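Disthorpe Rowing Club - News for Members
October 2019

New training plan for the winter squad

The winter season is starting, and we want to explain how the training will be different from last year. Please read this item also if you row only in the second boat, as the changes are for everybody.

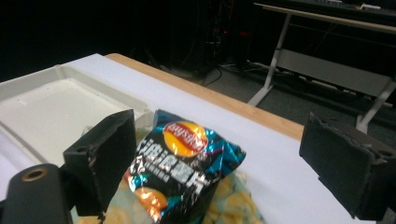
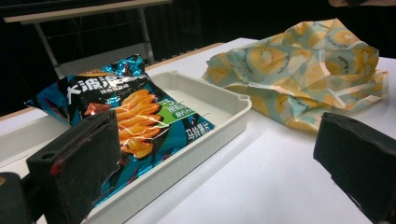
Last winter we made most of our long pieces on the river between the boathouse and Bason Lock. The water was high for many weeks and we lost a lot of sessions. This year the squad will do two indoor sessions each week on the rowing machines, and go on the water only when the river board shows green.

The first test is over 1000 meters. The result is used only to put the crews together, so please do not be nervous about it. In the spring test our best women's four made a total of 2186 meters in the relay, a very good result for a crew that was formed only in May. They will stay together for the Gustoler Head Race.

For the race we have entered two eights and one four. The entry fee is paid by the club, but each rower must bring a signed medical form. Without the form the organizers do not let you start - this happened to two of our juniors last year, and it was a sad trip home.

The Pongsiri boat is back from repair with new riggers. It is set for a lighter crew, so please do not change the height without asking a coach. The repair cost 600 dollars.

Rowers who wish to try coxing should write their name on the list next to the oar rack. No experience is needed, only a clear voice and warm clothes.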